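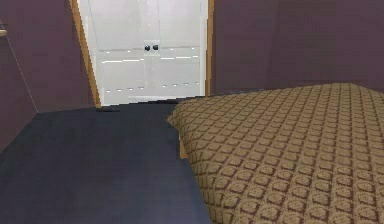 Choosing paint for the back bedroom

I started on the back bedroom in October and finished it last weekend. It took far longer than it should have, and most of the time went on choosing the colour.

The room faces north. It had been magnolia since before we moved in, and on a dull day it looked like the inside of an envelope. I wanted something darker. My sister thought this was a mistake and sent me several messages saying so. Her view is that a room with poor light should be painted white. I have lived in white rooms with poor light and they just look grey.

I bought tester pots from Grimshaw, the paint shop by the roundabout, and brushed them on to lining paper so I could move them from wall to wall. I'd recommend this. I used to paint patches straight on to the plaster, and then you can see the edges through the first coat. The greens all looked like school uniform by teatime. The blues were better but cold. The one I kept going back to was a brownish purple that Beverley Ashworth at the shop said she hardly ever sells. She mixed me the full amount and wrote the recipe on the lid in case I ran short, and I did.

Preparation was the dull part. There were old screw holes all along the chimney wall, and a crack above the window that I raked out and filled 2 times before it stopped showing. Then sanding, then washing down with sugar soap, then a day of waiting. I did the ceiling first and got most of it in my hair.

Dark paint goes on badly. The first coat was so patchy that I nearly gave up and rang my sister. The second was better, and by the next morning it had evened out. You have to keep a wet edge and not go back over bits that have started to dry. I went back over them anyway, and there is one shiny patch near the radiator that will be behind a chair.

The skirting is next. I have half a tin of eggshell left from the hall – possibly enough, possibly not – and a good brush that Tayla Harawira lent me in the summer and has not asked for. The carpet can wait until the new year. I had a quote for it and I am still thinking about the quote.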